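Ask me again when it can do the airing cupboard

My neighbour Bernice Adjei asks me every September, when the nights draw in and she starts thinking about her knees and the stairs, whether the robots are ready yet. She knows I spent most of my working life fitting out kitchens and then, for the last 6 years of it, putting shelving and machinery into small workshops, and she has decided this makes me an authority. I always give her the same answer, which is that they are ready for some of it, and then I talk for far too long and her tea goes cold.

The shop floor first, as it's the kinder case. At Sellodard, where I still do the odd morning, there is an arm that lifts parts from one tray and sets them down in another, and it will do that from seven until the lights go off without a grumble. I'm fond of it. But the trays sit in a jig that Kristaps Butkienė bolted to the bench himself, and if you nudge that jig by the width of a thumb you will soon hear about it from Kristaps. The cleverness is shared out, you see, between the arm and the bench and the man with the spanner, and I don't think he gets his fair portion of the praise.

A house has no jig. My airing cupboard has a door that sticks, a shelf I have been meaning to level for 30 years, and towels of every size folded by two people who disagree about folding. I once watched my grandson empty the dishwasher while telling me a story about a goat, and he put every single thing away (not always where it lives, but away) and never once looked as if he was working anything out. That's the bit I'd love to see a machine do, goat and all.

What we do instead, for now, is help the machine along by putting labels on the world. A square of black and white blocks stuck to something gives a camera a fixed point to steer by, and it's a perfectly sound idea, no dafter than the pencil marks I used to leave on walls before hanging a cupboard.

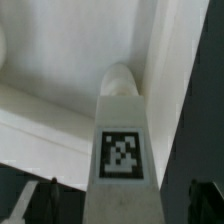

A printed marker on the front of a white post, as seen from the gripper.

I have nothing against that little square. I do wonder, though, how many of them Bernice would put up with. One on the banister, she'd manage. One on the teapot and I think she'd send the whole contraption back, and quite right too. The other difficulty is all that white against white, post and wall and what's above them, with hardly an edge between one pale surface and the next. Half the homes I've fitted were painted just so, and very smart they looked, and I'd have hated to find my way round them by eye alone with no hands to feel for the corner!

Yayra Asante, who is a good deal younger than me and a good deal more hopeful, thinks I'm being an old stick about this. She reckons the markers are stabilisers on a child's bicycle and will come off in their own time. She may well be right. She was right about the cordless drill, which I resisted for years and now wouldn't be without. But I'd want to see the stabilisers off before I paid for the bicycle, and I'd want to see it ridden in somebody's ordinary, cluttered back bedroom with the curtains half drawn.

So this year I told Bernice that if she wants one sort of thing moved from one known spot to another known spot, all day long, then yes, they can do it, and do it well. If she wants the washing brought up, sorted, and put in a cupboard with a sticking door, she'd better keep on the right side of my grandson. She said he charges. I said so will the robot, and went to put the kettle on again.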